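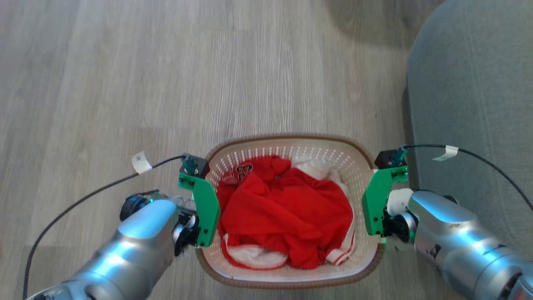 白色洗衣篮,棕色篮口,里面是一团红衣服。

我家附近那家社区足球队的队服是红的,红得很扎实,从马路对面就能认出来。每到十月,家里凡是有孩子或者大人踢球的,篮子里总有这么一团红色,旁边裹着白底红边的什么东西,要抖开才知道是上衣还是短裤。我写家居栏目写了好些年,写过沙发,写过灯,写过整整一期门把手,偏偏没有好好写过洗衣篮。这一期补上,而且我要写得长一点,因为越写越觉得有意思!

先说为什么是篮子。洗衣机有人研究,洗衣液有人研究,晾衣架这几年也热闹起来了,唯独篮子,多数人是搬家那天在超市顺手拎一个,然后用到裂开为止。我自己上一个就是这么来的,浅蓝色,四方的,提手那里有一道没修干净的毛边,每次端起来都刮一下手心。刮了那么久,我居然一直没想过换。后来有一回端着满满一篮湿毛巾上楼,篮底“啪”地一声裂了,毛巾顺着楼梯一级一级滚下去。我站在楼梯上愣了半天,第二天就出门看篮子去了。

看篮子这件事,一看就停不下来。我跑了三家店,最后一家是格罗利斯洛(Grollislow),开在旧货市场二楼,专卖家里用的各种容器,桶、盆、筐、匣子,从地上一直摞到天花板。店里光洗衣篮就摆了一整面墙。有藤的,有布的,有铁丝的,有能压扁了塞进柜缝里的,还有带轮子的。我把能上手的都端了一遍,店员大概以为我是来练臂力的。

藤篮好看,这个没有争议,拍照也上相。可是真放衣服,薄针织衫容易勾丝,潮衣服搁久了篮子本身也会有味道。布的轻,洗起来方便,但立不住,装一半的时候总往一边歪。铁丝的通风最好,袜子却老从格子里探出头来。压扁的那种我很心动,端满一篮之后心就凉了,底子软,走两步晃三晃。

转了一大圈,我又回到塑料篮跟前。白的、带一排排小圆孔的那种,圆角,口上一圈棕色,老老实实,放在浅灰木纹地板上格外顺眼。我以前觉得塑料篮是“先凑合用”的东西,现在完全改主意了。

圆角是第一个好处。方角的篮子端在胯边,角正好顶着骨头,上两层楼就青一块。圆角贴得住身体,转弯过门框也不磕。第二个是孔。孔小,袜子和发圈漏不出去;孔多,气能走。刚踢完球脱下来的衣服闷在实心桶里,隔一夜掀开盖子,那个味道不用我形容。放在有孔的篮子里也不是就香了,但至少第二天早上还有勇气伸手。至于第三个好处,就是那圈棕色的边。白篮子单看有点像浴室里的,冷清,加上一圈棕的,立刻能进客厅,和木头、和灰沙发都处得来。

说到客厅,我要替“篮子放在客厅地上”这件事说句好话。很多收纳书一上来就要求洗衣篮必须有固定位置,最好藏在柜子里,柜门一关,眼不见为净。我照着做过。结果脏衣服并不会自己走进柜子,它们停在椅背上、床尾、浴室门后的钩子上,一路停过去,就是不进柜门。把篮子放在大家路过的地方,反倒好收。尤其是叠衣服的那天晚上,篮子放在沙发边的地上,弯个腰就够得着,一边听广播一边叠,半个钟头就见底了。地板硬一点更好,篮子能推着走,用脚尖轻轻一拨,就跟过来了。

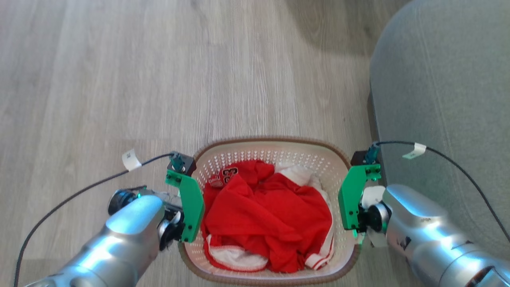
再说红衣服。十月六日那天球队踢秋季的第一场,当晚楼里的洗衣机响到很晚,我也跟着操了一晚上的心,操心的是颜色。红白相间的运动衣是洗衣篮里最难伺候的一类,红要鲜,白要白,偏偏又缝在同一件上,想分开洗都没法分。我的办法不算高明,但这几季用下来很稳:冷水,翻面,单独一缸,洗完马上拿出来。最要紧的是最后这一条。红白料子湿着叠在一块儿,压在机器里过夜,最容易串色,白边上泛出一层粉来,再怎么漂都有点疲。所以洗衣机一停,立刻抖开,搭起来,让红的白的谁也别挨着谁。

印了号码或者图案的地方也要留心。翻面洗就是为了它。烘干机我是不让进的,温度一高,印花的边先翘,翘了一个角,后面就是时间问题。晾的时候也别从号码中间对折,横着搭在杆上,折痕落在胸口以下,或者干脆用宽肩衣架。叠的时候一样,让印花平平地留在最上面,下面的布随便怎么折。多花不了几秒钟。

回到篮子。买之前有几样东西值得当场试一试。首先是空篮的分量,拎起来晃一晃,太轻的往往壁也薄,装满以后两边会往外鼓。再用两只手从左右两侧夹住篮身,往里按一按。能弹回来的好,按下去留一道白印的不要。手指沿着篮口走一整圈,有毛刺立刻就知道,别学我忍那么久。还有就是翻过来看底,底上有没有加强的筋,孔开得密不密。底孔太大,放在木地板上装潮衣服,水会一滴一滴落下去,时间长了地板要起皮。

店里有两个牌子我反复比较过。韦代蒂(Wedetti)的篮子偏深,能装,一个三口之家攒三天没问题,但深也有深的麻烦,最底下那件永远是你急着要穿的。莱赫蒂宁(Lehtinen)的偏浅偏宽,东西摊得开,一眼看到底,找袜子特别快。我最后要了浅的那种。家里有人踢球的,我反而建议浅篮,湿衣服堆得薄,干得也快一点。深篮留给毛巾和床单,它们耐压,也不着急。

价钱上,那面墙最便宜的是127块,最贵的一只手编藤篮要453块。我问店员哪种回头客最多,她指了指中间那排塑料的。我一点也不意外。

其实我最喜欢的一只根本不是新的。隔壁摊子叫德罗迪茨(Droditz),收老家什,角落里压着一只旧篮子,孔已经有几处磨大了,口上那一圈颜色深浅不匀,是手常年抓着的地方。摊主开价700块,我当场笑出声来,旧塑料篮卖700!可是端起来的那一下,真是舒服,重心刚刚好,两只手自然就落在该落的地方。我把它放下,走了几步,又回去端了一次。没买,但到现在还惦记着。

有读者来信问过,洗衣篮多久该清洁一次。我的习惯是换季那一回,十一月前后,收夏天衣服的时候顺手把篮子也搬进浴室,温水加一点洗洁精,软刷子沿着孔一排一排刷过去。孔里最容易积棉絮,干的时候看不出来,一沾水就成了灰色的小毛团,一个孔里一小撮,刷出来特别解气。篮口那圈如果是编织的,别泡,拧干的布擦一遍,立着晾,背阴通风,别放在暖气片上。塑料怕烤,烤过一冬就脆了,我那只浅蓝色的就是前车之鉴。

还有人问要不要买两只,深浅分色。家里地方够的话,当然好。我家地方不够,只在篮子里搭了一只旧枕套,白的塞枕套里,别的放外面,洗的时候拎出来就走。枕套还能跟着一起洗。这个办法我推荐给过不少人,最受欢迎的是住小户型的,篮子只占一块地方,颜色照样分得清清楚楚。

写到这里,我的篮子正在脚边,里面还有半篮没叠。最上面一件是红的,袖子翻在里头,得先掏出来。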